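# Lost and Found Property: Frequently Asked Questions

Answers for visitors, members and tenants of the Hatgate building
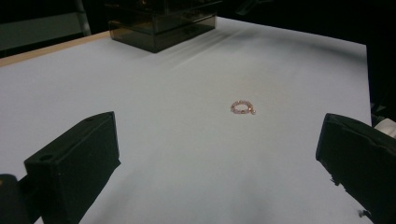

*Beaded ring with a white pearl-like charm. Photo: Hatgate Property Desk*

## Where is the Property Desk?

The Property Desk is on the lower level of Hatgate, next to the Vunham Street entrance. It is open from 9 a.m. to 5 p.m. whenever the building is open to the public. Outside those hours, items may be handed to the security counter on the main floor, and they will be moved to the desk the next morning.

## I have lost something. What should I do first?

Please complete a lost property form, either at the desk or through the Hatgate website. Give the place where you last had the item and as much detail as you can about its color, size, marks and contents. Forms that say only "black umbrella" or "keys" are very hard to match.

If the item is a bank card or phone, contact your bank or phone company as well. The desk cannot block a card or trace a device.

## Can I ask by telephone?

Staff can take a report by telephone and can tell you whether a possible match has been logged. They will not describe the item to you. You will be asked to describe it to them.

## How long are items kept?

Most items are kept for 40 days from the date they are logged. The exceptions are as follows:

- Food and open drinks are thrown away at the end of the day.
- Passports and other government papers are sent to the issuing office after 2 days.
- Jewelry, watches and cash are kept for 300 days in the locked cabinet.
- Medicine is passed to the pharmacy at Kostiuk Hall and is not returned through the desk.

## Does costume jewelry count as jewelry?

Yes. Staff do not judge the value of an item. A bead ring and a gold watch are logged under the same heading and kept for the same period. Small pieces are placed in a sealed envelope with the log number written on the front.

## What do I need to bring when I collect an item?

Bring one form of photo identification and your report number, if you have one. You will also be asked to name a detail that does not appear in any public listing, such as a scratch, an initial or the contents of a pocket. For phones and tablets, you must unlock the device at the desk.

## Can someone else collect it for me?

Yes, with a signed note from you and their own photo identification. The note should include your report number. Cash is released only to the owner - no exceptions are made to this rule.

## Can items be mailed?

Items that fit in a standard padded envelope can be mailed within the country once ownership has been confirmed. The owner pays the postage in advance. Glass, liquids and cash cannot be mailed.

## I found something in the building. May I keep it if it is not claimed?

Finders may leave their details when they hand in an item. If it is still unclaimed at the end of the holding period, the finder has 2 weeks to collect it. This does not apply to bags, phones, keys or anything that carries personal information. Employees of Hatgate and its tenants may not claim items found while on duty.

## What happens to everything else?

Clothing and umbrellas in good condition are given to the Hakier Thrift Room. Phones and other devices are wiped and recycled. The remaining items are sold at the spring sale in March. Last year's sale had 377 lots, and the money raised went to the building's school visit fund.

## My item was lost in the parking garage. Is that handled here?

No. The garage is run by a separate company and keeps its own log. Please ask at the booth on the exit ramp. Items found on the covered walkway between the garage and Hatgate do come to this desk.

## How do I report a problem with a claim?

Write to the Property Desk with your report number and a short account of the problem. If a claim has been refused, you may ask for it to be reviewed by a second member of staff. The item will be held until the review is complete, even if its normal holding period has ended.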